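Winding and Setting a Bobbin on the Ronusus 753

These steps apply to the Ronusus 753 and to the older Narkesano machines that use the same drop-in bobbin case. Most stitch faults on these machines, including loops under the fabric, come from a badly wound or badly seated bobbin. Check both before you change the upper tension.

Winding

Switch the machine on and raise the needle to its highest point. Place the spool on the horizontal pin with the thread coming off the back, and fit a spool cap slightly larger than the end of the spool. Pass the thread around the pre-tension disc on top of the machine and pull it firmly until it sits between the plates. If it rides on the edge of the disc, the bobbin will wind soft and uneven.

Feed the thread end through a hole in the bobbin from the inside out. Place the bobbin on the winder shaft and push the shaft to the right. Hold the thread end, press the pedal, stop after 7 turns, and trim the tail flush. Then wind at medium speed until the stop lever releases. Do not wind polyester thread at full speed - it stretches on the way in and shrinks back once it is sewn, which puckers the seam. 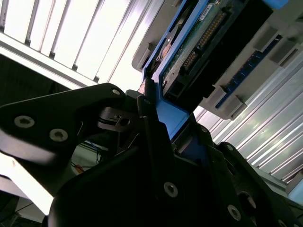

Seating the bobbin starts with the cover plate. Slide the latch to the right and lift the plate out. Drop the bobbin in so that the thread unwinds counterclockwise, hold it still with one finger, and draw the thread into the front slot and along to the left until it passes under the tension spring. The bobbin case itself is held by position only, but the bracket beside it is fixed with small screws. If these are hex socket screws, like the silver ones on the black bracket in the photo, use a key of the exact size; a worn key will round out the socket.

Checking the tension

Thread the needle, turn the handwheel toward you one full turn, and bring up the bobbin thread. Sew a test line on two layers of the fabric you plan to use, at stitch length 2.5. If the top thread shows on the underside, rethread the top with the presser foot raised. If the bobbin thread shows on the upper side, reseat the bobbin.

Adjust the case screw last. Mark its position with a pencil and turn it no more than an eighth of a turn at a time. Clockwise tightens.

Replacement case: part 3288. Steps checked by Thijs Peeters.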